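3.2 Garment sample and handling

Garments were collected from three sorting sites in Drilldale over one season, ending in November. Of the 2,995 items logged, 1,247 were tops of a single knit layer and were kept for the study. Items with linings, heavy trims or missing care labels were set aside, following the rules in Rai and Watkins.

Each item was rested for seven hours before grading, then laid on a gray surface with a plain pale wall behind it. Graders did not smooth the fabric by hand. Bunching was treated as part of the condition of the item – flattening it first tends to hide twist along the side seams. Colour was recorded by main body colour only.
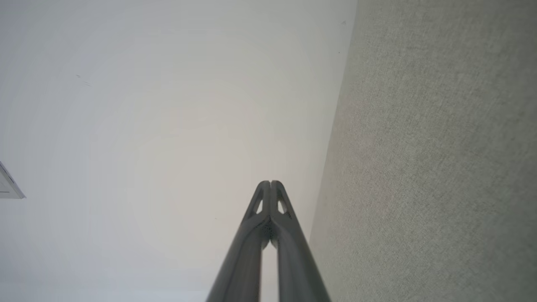
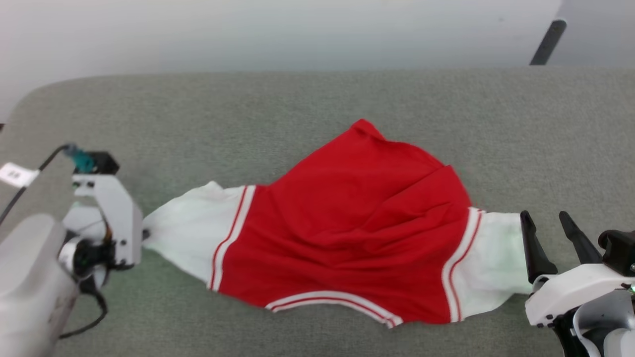 Figure 4. Grading station. The second image shows a red and white top on the gray surface.

Two graders scored each item for fading, pilling and seam twist on the Greveo scale. Where scores differed by more than one step, a third grader (Rocha) decided. Seam twist gave the most disagreement, mainly in tops with contrasting sleeves, where the colour change draws the eye away from the seam line. Fading scores were more stable across sites, although the Rungrueang site used older lamps until the second month and its early scores were repeated.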